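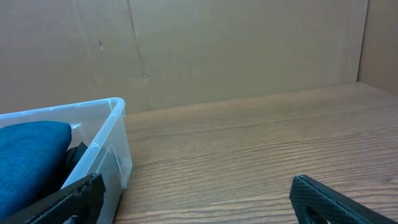

Looking after your pedals and pedalboard

Most pedal faults that come across a repair bench are dirt, tired batteries or a bad cable. You can sort out nearly all of them at home with a screwdriver, a can of contact cleaner and a bit of patience.

Scratchy knobs

If a volume or gain knob crackles when you turn it, the pot is dirty. Unplug everything and take the battery out. Remove the back plate, find the small opening in the pot casing and give it one short spray of contact cleaner. Turn the knob from end to end 15 times and leave the pedal open for an hour before you power it up. Don't use ordinary household lubricant spray. It leaves a film that collects dust.

Jacks that cut out

Wiggle the plug. If the sound drops, check the nut on the outside of the jack first. Hold the jack still from the inside while you tighten it, or you will twist the wires off the board. My old Kiltside fuzz lost its output that way twice before I learned.

Batteries

Take them out of anything you won't play for a month. An input plug left in the jack will drain a battery on most pedals, even with the effect switched off.

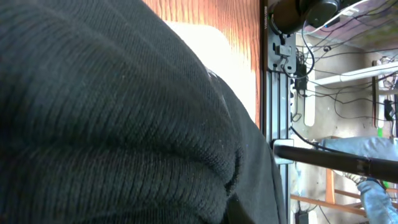
If a battery has leaked, put on gloves and dab the crust with a cotton swab dipped in white vinegar, then wipe with rubbing alcohol and let it dry. Snaps cost next to nothing, so replace one that has gone green.

Power supplies

Check voltage and polarity on the label every time. My Ko chorus wants center positive and nearly everything else on the board is center negative, so its lead has red tape on both ends. Add up the current draw as well. Mine comes to 175 mA, and a supply rated well above that runs cooler and hums less.

Patch cables

Test them one at a time, straight from guitar to amp, and bend each one gently near the plug. Cut the ends off the bad ones – otherwise they find their way back into the box.

Hook and loop tape

Clean the bottom of the pedal with rubbing alcohol before sticking anything to it, then press down hard and leave it overnight. Keep the rubber feet and screws in a labeled bag – buyers ask for them. To get old glue off, warm it with a hair dryer on low and roll it away with your thumb.

Last updated 4 December 2018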